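Textiles 2, handout for the May unit: hard water and your fabric

Bring 15 swatches to the Presley lab, please. I mean it this time!
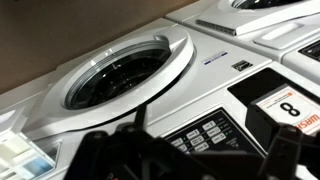 Page last changed: May, 4:10 pm

We'll start with plain cotton and 500 ml of tap water.
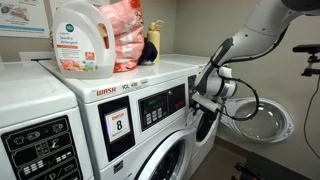
Calcium grabs soap before soap grabs dirt -- that's your gray scum. The dose on the bottle won't know your water, and neither will a washer with WASH in red across its front, so test first.

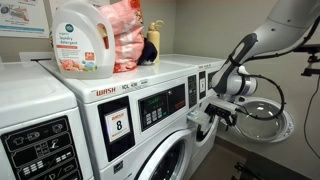 Baltasar Benítez wrote to ask if vinegar fixes it. A little, in the rinse.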